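Home | Posts | Garden | Water | About

Bottom drain or skimmer first? Notes on re-plumbing a small pond

Print this page | E-mail this page

I put off the plumbing on the back pond for two seasons. The liner is fine, the stonework is fine, and the fish don't complain. The flow was wrong from the day I filled it, and this March I finally drained it down far enough to get at the fittings.

For anyone who has not read the older posts: the pond holds 500 gallons, is lined with rubber, and sits at the low end of the yard under a maple. The original layout had one pump in a skimmer box on the north side, feeding a small waterfall directly across from it. Surface debris went into the skimmer as intended. Everything that sank stayed where it was. By late summer there was a layer of black muck in the deep end that I had to pull out with a net and a wet vacuum.

The usual answer is a bottom drain. I priced one, the Pikholm nine-inch dome, and then read the installation sheet. It wants to go in before the liner, with the pipe run buried under the pond. Cutting a hole in a liner that has been down for years is possible. I know people do it. I was not willing to bet the whole pond on one flange gasket. 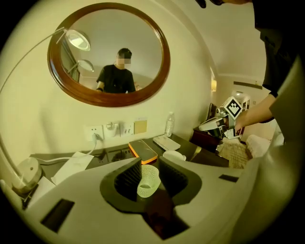

What I did instead was run a mid-water intake over the edge and down the wall to the deepest point. It is a plain length of two-inch flexible pipe with a coarse strainer on the end, held off the bottom by a brick. It joins the skimmer line at a tee outside the pond, with a valve on each leg. No holes in the liner. The weak point is the high spot where the pipe crosses the edge, which can trap air and break the siphon if the pump stops. A check valve on the pump side takes care of most of that. I also put a capped riser at the top of the bend so that I can fill the line with a hose if it does lose prime.

The valves matter more than I expected. With both legs wide open, the pump takes nearly all of its water from the skimmer, because that path is shorter and has less resistance. The deep intake just sits there. To get useful flow from the bottom I had to close the skimmer valve to a little under half. Ball valves are poor at this kind of adjustment, and the handle position tells you very little about the flow. I used Brokon gate valves on both legs – slower to turn, but easier to set and they stay where they are put. I marked the working position on each stem with a paint pen.

The pump itself is the old one. It is rated well above what the pond needs, but rated flow is measured with no lift and no pipe, so the number on the box is of limited use. Filling a bucket at the waterfall and timing it gives a better figure. Mine came to almost 300 gallons an hour after the change, slightly less than before. That was expected with the extra pipe and fittings. It is still enough to turn the pond over in under two hours, and I have no plans to buy a bigger pump. 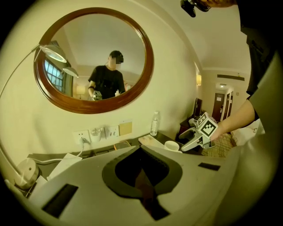
Next, the return. A waterfall straight across from the skimmer looks logical on paper, and it does push leaves the right way. It also sends the current down the middle and leaves a dead patch on either side. I split the return line and ran the second outlet to the east wall, a foot below the surface, pointed along the curve. The water now moves slowly in one direction around the whole pond. A few drops of milk let into the water near the outlet showed the path clearly enough.

Two mistakes to report. I glued the first tee without dry-fitting the whole run and ended up with the skimmer valve handle hard against the rock edging. It had to be cut out and done again. The second was using hose clamps of the wrong size on the flexible pipe. They felt tight and still wept at the joint. The Ljungberg fittings I replaced them with are the glue-on kind made for flexible pipe, and those have stayed dry.

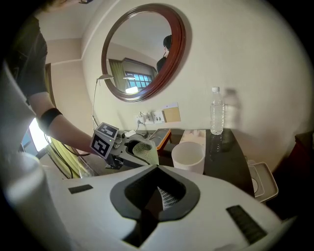

The filter has not changed. It is a Brendley barrel unit with brushes in the bottom and two layers of foam on top. With the deep intake running it picks up more solids, so it needs rinsing more often. I do this in a tub of pond water to keep the bacteria alive. Tap water here is treated and would set the whole thing back by weeks.

Still on the list: a union on each side of the pump, so it can come out for the winter without cutting pipe, and a net frame for the leaves from the maple. The net is the more urgent of the two, but I have the unions already and will probably fit those first.

Print this page | E-mail this page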